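# About Trirer

Hi, and welcome! I run Trirer, a small mending and knitwear repair shop on Ridgeway, up at the Jorkthorpe end.

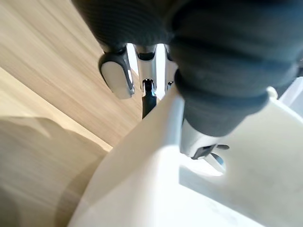 I started out darning socks for neighbors at my kitchen table, and it got out of hand (in a good way) pretty fast. These days most of what comes in is sweaters, with a steady pile of mittens and the odd blanket. Ribbing is my favorite thing to fix. Anything with fine ridges running around it, like the dark gray sleeve up top, takes patience, and I could happily spend a whole afternoon on one cuff! Moth holes I can usually do while you get coffee.

I moved in here from Pudville 11 years ago with a borrowed lamp and 5 boxes of yarn. The wall behind the counter now holds 512 shades, and I still run out of navy every October.

Small repairs start at $50 for wool and a bit less for cotton. I don't do zippers, leather or wedding dresses, sorry! Please wash things before you bring them in, and if you still have the spare yarn that came with your sweater, tuck it in the pocket.

The shop opens at 10 and I'm usually here until 4. Ring the bell twice if I'm in the back.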